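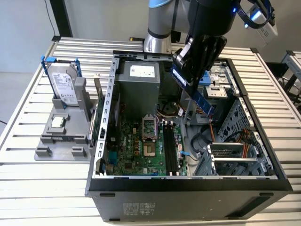
Cell Technician, Computer Assembly Robot (part time, fixed term)

Golholm, Kernton site
Posted Feb 1, 2025

We are looking for one person to look after our assembly cell at Kernton. The cell has a robot arm with a two-finger gripper, a slatted aluminum table and a grey fixture tray. The arm puts memory, a processor and a hard drive into desktop computers. It is a small cell and it is used every working day, so it needs somebody who notices when a thing has moved a little.

The post is 29 hours per week until the end of November. It may be extended, but I cannot promise this today.

What the work is

Most of your morning is set-up. You lay the computer on its side on the table, take off the side panel and push the case against the stops. Then you load the tray. The hard drive stands upright in its blue caddy, and the processor goes in the square pocket lower on the tray. Please note that the processor must sit flat in the pocket. If one corner is high, the arm will pick it at an angle, and the pins in the socket are very easy to bend.

After loading you run the check program. It sends the gripper to seven points on the case and the tray, slowly, and you compare each one with the sheet on the wall. When all are good you start the run. When one is not good you find out why before you correct anything in the program. We had in the past a technician who corrected the program each day, and after a month the program was right and the table was wrong.

The other regular duties are these:

Clean the gripper fingers and check them for wear. Change them in pairs.
Check the cables on the arm for rubbing, mainly near the wrist.
Tighten the table clamps and the tray screws at the start of the week.
Wipe the camera window with the dry cloth only.
Move the power cables inside the case away from the path of the arm before each run.
Write every stop in the log book, also the short ones.

The log book is on paper. The last fault number in it is 951, so you will have plenty to read in your first week, and I recommend to read it. Many faults come back.

Memory modules are the most difficult part for us at present. The module has to enter the slot straight and then be pressed with enough force at both ends. The two gripper fingers hold it in the middle, so one end likes to go in before the other. You will work on this together with Haslinger, who supplied the cell and who comes when we have a repair we cannot do ourselves. The arm joints are opened by Haslinger only. The gripper, the tray, the lights and the cables are ours.
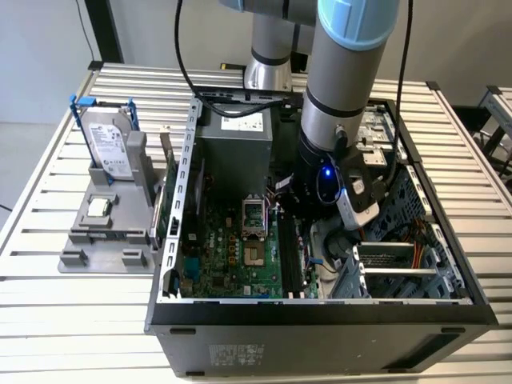
Do I need to know how to program a robot before I apply?
You need to be able to read a simple program and change a position in it, and we will teach you this on our machine if you have not done it before. Experience with setting up any machine that must be exact, for example a lathe or a labelling line, is worth more to us.

What we ask

Good hands and patience with small parts.
Some experience in maintenance or set-up, paid or from your studies.
You can tell memory from an expansion card and you know how to protect parts from static.
You can write a short, clear note in English. Mistakes in grammar are no problem, I make them also.
You can lift 15 kg.

A trade certificate is welcome but it is not required. The work is mostly standing. If this is difficult for you, tell us, because the table height can be changed.

What we offer

Pay is by the hour on the Zellton technician scale, step two or three according to your experience. You get paid training on the cell, safety boots, and a place in the parking lot. Hours are in the daytime. There is no night shift and no weekend work.

How to apply

Send a letter of one page and your resumé to Océane Robichaud, cell supervisor, at the Kernton office. In the letter please describe one time when a machine did not do what it should, and what you checked first. I read this part before the rest.

We will invite a few people to spend a half day at the cell. You will load the tray, run the check program with me beside you, and change one pair of gripper fingers. The half day is paid. Please bring closed shoes and leave rings and watches at home.

Applications stay open until we find the right person.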